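Automation on the packing floor: questions from staff

Updated December 2021

This page is for everybody who works at the Okoditz sorting and packing site. We will add to it when new questions arrive.
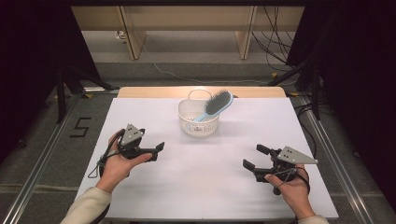
Will I lose my job?
No contract will end because of this project. The site management has confirmed it in writing until August, and the letter hangs beside the time clock. After August there will be a new talk with the staff representatives.

What work is the robot supposed to learn?
Putting small household articles in and out of baskets and boxes. Heavy cartons stay with the lift table, as today.

Who shows the tasks?
Colleagues who have signed up with Areeba Chaudhry. They do the task by hand with two grippers, many times, and the recordings are used for the training. It is voluntary. You can stop after any session.

Am I paid for it?
Yes, your normal hourly wage, and breaks are paid also. One session has 68 repetitions. If you do not reach this number, nothing is deducted.

My wrists hurt after the session. What should I do?
Please tell your shift leader the same day. We have already changed the rule to a maximum of 2 sessions per shift.

Can my supervisor see how fast I am?
No. The recordings go to Skelline without names, and they are not used for evaluation.

Will my tasks change later?
Probably yes. Some packers will check the work of the machine and solve the cases it cannot do. Training for this is during working hours.

Whom can I ask?
Nazareno Colombo, office 384, or Souad El Sherbiny for the night shift.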